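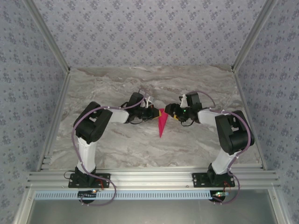
The fault on the Nimow cell is still open, so this item is longer than planned, sorry. Short version: the left arm lets go of its hold position during the two-handed pick. Not every time. No error on screen, no beep. It sags a bit, the other arm keeps pushing, and whatever is between the grippers goes sideways. We have been using the red-pink wedge for all the test runs, point down between the two grippers, and it is a horrible part to hold, which is why we picked it. If one side gives by a hair you know straight away. The purple cable is where most of our suspicion has gone. It runs from the base over the shoulder housing and out along the forearm on both arms, held with little white clips, and there is a loose loop of it hanging down by the pale blue strip as well. On the left arm we think the loop pulls tight when the shoulder is near the end of its travel. Think. Not proved.

What we did so far. Logged 939 cycles over the month with the arms at normal speed. The left arm dropped out in 4 of them. Doesn't sound like much, but all 4 came after cycle 800, with the cell shut and running for hours, so heat is a suspect too. Swapped the left and right control boards. Fault stayed on the left. Swapped them back. Put in a new shoulder servo from the Grolell box, ran another 258 cycles, nothing, and got our hopes up. Then it did it twice in one afternoon while somebody was making tea.

The bit that matters for everyone, please read even if you never touch this cell. In September one of us reached in to rescue the wedge after a drop-out, thinking the arm was dead. It wasn't. The servo came back by itself and the arm went to its last commanded position with a hand next to it. Pinched knuckle, a bit of swearing, plaster. It has gone in the accident book. It could of been an eye if the person had been leaning in to look at the clips, and we all lean in to look at the clips.

So, rules from now on, until we say otherwise:

Power off at the wall before any hand goes in. The stop button in the software does not count. It stops the program, it does not take the power off the servos.

Watch the arms when you cut the power, they drop. Let them settle first.

A light on one of the boards by the base means there is power. Light off does NOT mean safe, check the plug.

No solo runs after six in the evening.

Write every drop-out in the blue notebook, with cycle number and which way the part fell. "Did it again" is no use to anyone (you know who you are).

Next up: longer cable on the left arm with more slack at the shoulder, and a temperature probe taped on the housing. Ferreira are sending the cable, supposed to be here already. If it still faults with the new one in we go back to the supply and measure the voltage at the arm end while both are pushing, which we probaly should have done first.

Multska bench users, you have the same servos. Nothing reported from your side yet but same rules please, and have a feel of your cables (power off!) for any stiff spots near the clips. Spare clips are in the drawer under the vice.

The open evening demo will be one arm only.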